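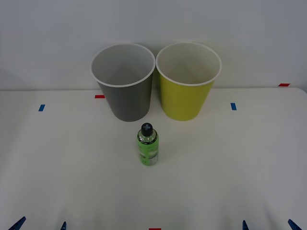 Fig. 6. Paper cups at the back of the table.

6. First Rinse and Portion Setting

The Tellholm water dispenser arrives tasting of the factory. Rinse it before serving anyone you hope to see again.

1. Fill the tank to the 2000 ml line. The higher line is decorative, and water that reaches it will leave by the back.

2. Seat the tank until it clicks. If it clicks twice, it wasn't seated the first time.

3. Hold RINSE until the light turns amber. Our designers call this color "honey." Please don't write in.

4. Let the full tank run through into a bowl or sink. Discard the water.

CAUTION: The spout gets hot during the rinse. It looks exactly the same as when it is cold.

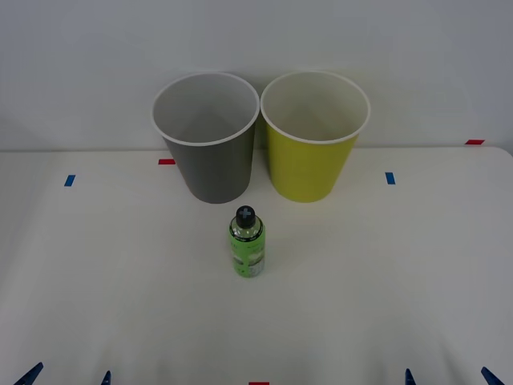 5. Refill the tank and press PORTION. The factory setting is 200 ml, chosen after a long meeting. Change it with the arrow keys, then press PORTION again to save. Walking away also saves, but it saves the old number.

6. Draw one portion and check the level against the vessel you plan to use. If it comes too close to the rim, lower the setting and draw another.

NOTE: Code 2509 means the drip tray is missing. It may also appear when the tray is present but slightly crooked. Straighten the tray, wait for the beep, and resist the urge to slap the lid. The lid has no opinion on the matter.

7. Switch on the child lock by holding both arrow keys. To switch it off, do the same thing for longer. Adults usually manage this by the second try.

Owner comments on this section

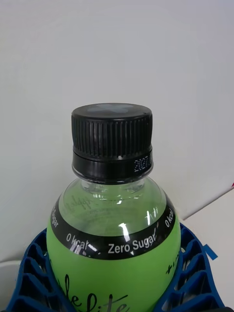
Mareike Teuber writes that step 4 should be done twice if the dispenser has sat in its box over the winter. Hers came out of storage in March and the first tank still tasted of cardboard. The second was fine. She would also like the beep to be quieter.

We agree about the second rinse. For the beep, see Section 9, where it can be set to Loud or Medium Loud.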